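Subject: Re: [zallgate-list] Open day on the 24th, is it worth the drive?

2025-04-24

On the list somebody wrote:
> Has anyone been to one of the Dretar open days? I'm 59 miles away and
> wondering if it's all slides and coffee. Also, do they show real arms
> or only the simulator? My kid wants to come along.

Just got home from it, so let me answer while it's fresh! Short version: go if they run it again in June, and bring the kid.

It's held upstairs at the Yalçınkaya building, room 115, and the slides were over in 28 minutes (I was timing them, sorry). After that it's all demo. And yes, the demo is the simulator — they run the whole thing in Sokalier and put it up on a big wall screen. They start you off with the view from above the gripper, looking down into the bowl. 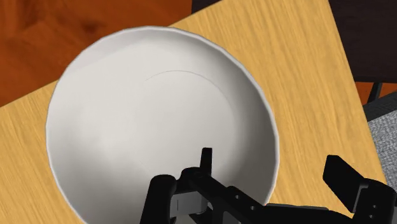
I asked way too many questions at this point. The one I cared about was whether you can move the furniture and start over without rebuilding everything, and you can, it's one settings file. They let a few of us try the controls too. I was terrible at it. Depth is much harder to judge than I expected, and I kept wanting to lean sideways to see around the fingers, like that would help.

Then they switched to a view of the whole room, and that made it a lot easier for me to follow. It's a white arm at a wooden table with a mug and a bowl on it, and they've put in a bed with a teddy bear sitting on it, so I'd say your kid is covered. The folks next to me wanted to talk about brick textures for ages. I wanted to talk about wrist angles. We compromised and did both. 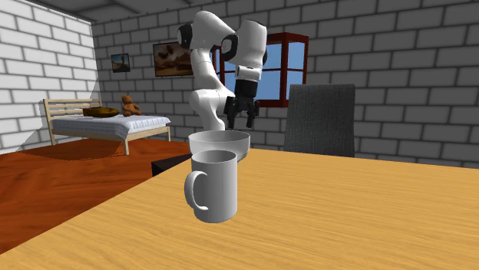 Practical stuff

Parking: use the lot behind the building, the front one fills up fast.

Food: coffee and some very dry cookies. Eat first.

Handouts: they gave out a 316-page manual on paper, which I now own and have to find a shelf for. If anyone wants to borrow it, write me off-list.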